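Kekura Table Care: Frequently Asked Questions

These are the questions that come up most often at our Hollby store and by email. They cover the solid wood tables we sell and most other wood tables with an oil or a hard-wax finish. If your question is not here, see the last section for how to reach us.

Everyday cleaning

What should I use to wipe down my table?

A soft cotton cloth, warm water and a drop of dish soap. Wring the cloth out well, wipe with the grain, and dry the table with a second cloth. Do not leave water standing on the surface.

Can I use a spray cleaner?

We don't recommend it. Many kitchen sprays contain ammonia, bleach or alcohol, and all of these will dull an oil finish over time. Spray polishes with silicone leave a film that makes the table hard to re-oil later.

Are microfiber cloths safe?

Yes, for dusting. Skip the scrubbing kind with a rough side.

Do I need coasters?

For hot drinks and cold glasses, yes. A dry plate at room temperature will not hurt the table. Hot pans need a trivet with feet, or a folded towel if that is all you have.

Marks, stains and scratches

How do I get rid of a white ring?

A white ring is usually moisture trapped in the finish. Leave it alone for a day or two first, as many fade without help. If it is still there, rub a little furniture oil into the spot with a soft cloth, wait 15 minutes and wipe it off. You may have to do this more than once.

What about a black ring?

Black marks mean water has reached the wood itself, often from a metal can or a plant pot. These need sanding, and sometimes a wood bleach. Ntombi Nkosi in our repair shop can look at photos and tell you if it is a job you can do at home.

Can I sand out a scratch myself?

On solid wood with an oil finish, yes. Use 240-grit paper on a flat block and go with the grain. Sand a wider area than the scratch so you don't make a dip, then wipe off the dust and oil the whole top. Do not sand a veneer table. The top layer is thin and you can go through it in seconds.

My child drew on the table with a ballpoint pen. Is there a fix?

Try the dish soap method first. If the ink has gone into a groove, light sanding is the only thing that works well.

Color and grain

Why doesn't my table match the sample?

Wood varies from board to board, and also within one board. Samples are small, so they only show a little of the pattern. A full tabletop may have straight lines at one end and wide curves or ovals at the other. We do not treat this as a fault, and we can't accept a return for it unless the table was ordered from photos of the exact top.
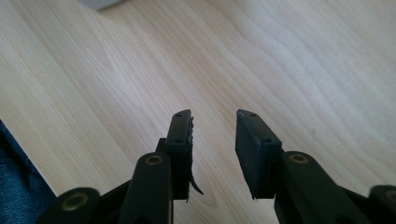 Wavy grain and soft oval figures on pale blond wood.

Can I choose the boards for my table?

For custom orders, yes. Sibusiso Tshabalala sets out the boards at the Hollby workshop, and you can come in to see them before they are glued. We need your approval within a week of that visit - after that the boards go back on the rack.

Will a light table get darker?

Most pale woods turn a little more yellow with age and sunlight. Move lamps, bowls and table runners now and then during the first year so the color changes evenly. If your table has an extension leaf, leave it in for a few weeks every so often, or it will stay lighter than the rest.

Can I stain it a different color later?

Only after all the old oil has been sanded off. We can do this for you at the shop. The price depends on the size of the top and does not include the legs.

Oiling

How often should I oil the table?

Twice in the first year and once a year after that. A table that gets heavy use may need more. Drip some water on the surface: if it soaks in and does not bead, the table is due.

Which oil do you use?

Casow Clear on most tables, and Zwane Hard Wax on desks and benches. A 100 ml tin of either one is enough for a small side table. Please do not use olive oil or other cooking oils, which can turn sticky and start to smell.

Is it safe to throw away the rags?

Not right away. Rags soaked in oil can heat up and catch fire on their own. Lay them flat outdoors until they are fully dry and stiff, or put them in a metal can filled with water and close the lid.

Orders and repairs

How do I book a repair?

Email Vusumuzi Joubert at the repair desk with your order number and two or three photos in daylight. Repairs booked in December are normally returned in the new year.

Do you repair tables bought somewhere else?

Yes, if they are solid wood. Bring the table in or ask for a pickup quote.

Where can I find my order number?

On the label under the top, near one of the legs. It is also on your receipt.

Page last updated Nov 16, 2024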